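Registrar's Diary, December
Plimer Regional Museum

0840

Opened the collection store and took the overnight readings before the rest of the staff arrived. Relative humidity had held steady in the paper bay and had crept up a little in the textile bay, as it does in every warm December. The data logger by the north wall has again lost its clock. I reset it and entered the correction in the environmental log, with my initials.

The principal business of the day was the continuing inventory of the Harries bequest. The bequest came to the Museum under the will of the late Miss Harries of Prurberg, and comprises 1,153 items according to the solicitor's schedule. The schedule was drawn up by a valuer and describes things as a valuer would. "Box of sundry household" appears in it many times. Each such entry has to be opened up, given its own numbers and reconciled with the schedule before the Board can formally accept the gift. As at the close of yesterday, 361 items had been numbered and entered in the register.

0930

Ms Kobori and I resumed at shelf C. The first carton held correspondence, chiefly letters from the Prurberg Progress Association concerning the footbridge, the drainage of the recreation ground and a long disagreement over the colour of the hall. The letters are in good order. Miss Harries's father kept carbon copies of his own replies, and it is therefore possible to follow both sides. I recommend that they be kept together as a single series and not dispersed under subject headings, which was our practice with the Rokach papers and which I have regretted since.

The second carton was less happy. Silverfish have been at the spines of eight account books. No live insects were found, but the books were bagged and moved to the quarantine freezer as a precaution, and a trap was set on the shelf. Ms Kobori completed the condition reports in pencil. I have asked again for the freezer door seal to be looked at.

1115

Mr Acheampong telephoned from the shire office to ask whether the Museum could lend the honour board from the old Rokach school for a reunion. I advised that the board may travel if it is crated, insured and hung away from the kitchen servery. He undertook to put the request in writing. The last loan to the shire was agreed verbally, and the object was away for most of a year.

1300

Meeting with the Director, Mr Navaratnam, concerning the object files. It was agreed that the Harries material will follow the present numbering system and that the old card index will be kept up for the rest of the financial year only. I recorded my reservations. The cards carry marginal notes by former staff, some of them the only evidence we hold of how an object came to us, and these have never been transcribed. Mr Navaratnam accepted that no cards should leave the building until they have been. A line will be sought in the next budget for a casual cataloguer.

The Director also raised the matter of labels. Several in the permanent display still refer to "the district's pioneers" in terms the Museum no longer uses. Mr Addo is to circulate revised wording to the Prurberg families and to the local Aboriginal land council before anything is printed. I support this course, although it will not be quick.

1430

Returned to shelf C. The household cartons have proved more interesting than the schedule suggested. Among the preserving jars and pudding cloths was a receipt book in at least two hands, with the price of sugar noted beside several entries. 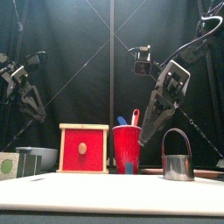
The earlier hand is probably that of Miss Harries's grandmother, whose signature appears on the lease in the correspondence series. The later hand has crossed out a number of quantities and substituted smaller ones, and has added a recipe for melon and lemon jam with the remark "not for visitors". I have given the book its own number and separated it from the carton. It should be digitised ahead of the account books, as the paper is brittle at the fore-edge and will not stand much handling.

Mr Nartey brought up the new archive boxes at three o'clock. The order was 38 short. He has written to the supplier, and in the meantime the correspondence will remain in its original cartons, interleaved with acid-free tissue.

1650

Items entered in the register today were fewer than I had hoped, owing to the account books. The accession ledger was ruled up for tomorrow and returned to the safe. The keys to the store were signed in.

Outstanding: freezer seal; written request from Mr Acheampong; replacement battery for the north wall logger; reply to the solicitor regarding the piano, for which the Museum has no room and which I do not believe Miss Harries intended us to have.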